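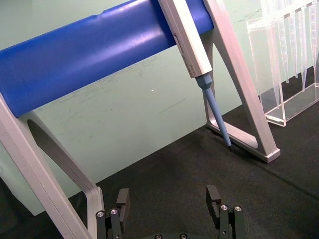 Bench Notes, No. 50, page 12

Workshop tips for small labs: sharing a bench with the arms

We've had two robot arms on the wet bench at Fomstead since August, and I still get letters asking what it's like for the people. It's great! It is also a lot of moving things two inches to the left. Here are the habits that stuck, most of them learned by getting them wrong first.

Give every stand a home. Put a strip of tape at each foot of the pipette stand and write the name of the stand on it. Guadalupe Alvarado started this on our bench and it saved us more grief than anything in the manual. When you wipe down, lift, wipe, put it back on the tape. If the tape peels, replace it that same day.

Hang pipettes one way only. We used to hook them wherever there was space on the bar, and people coped fine. The arms like the same spot every time (so do new hires, as I've found out).

Keep beakers modest. A beaker filled to the brim is a nuisance when anybody bumps the bench, arm or elbow. Ours stay well under the top line, and we top up between runs.
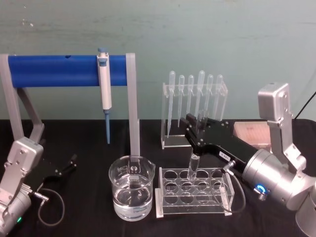
Tubes were the job everyone was glad to hand over. Crisóforo Lozano used to rack 330 of them on a heavy day and go home with a sore thumb. Now he sets up the run, watches the first 12 go in, and spends the rest of the morning on the results, the part he trained for! He was worried at the start that he'd be left with nothing but refilling trays. What he got was more say in how the day is laid out, and he's the one who writes the run sheets now.

Tidy your cables weekly. Check each loop for rubbing and make sure it has slack when the arm is at full reach. Stop the arm before you put a hand near it, every time, even for a quick look.
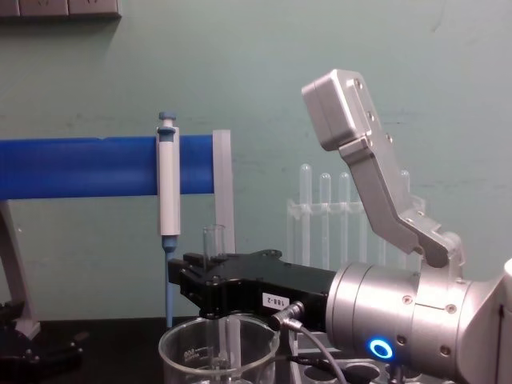
Glass deserves its own rule. Look over the rims before a run and pull out anything chipped, however small the chip. We keep a jar for rejects by the sink and a note of how many went in.

Talk about the changes out loud. We do 21 minutes after lunch (it was meant to be 20, the kitchen timer sticks) where anybody can say what's bugging them about the setup. The rack order got changed that way, and so did the start time, so the early crew can have the bench to themselves for hand work.

And keep your hand skills up. Everybody here still does one batch a week the old way, pipette in hand, radio on.

Next issue: labels that survive the freezer.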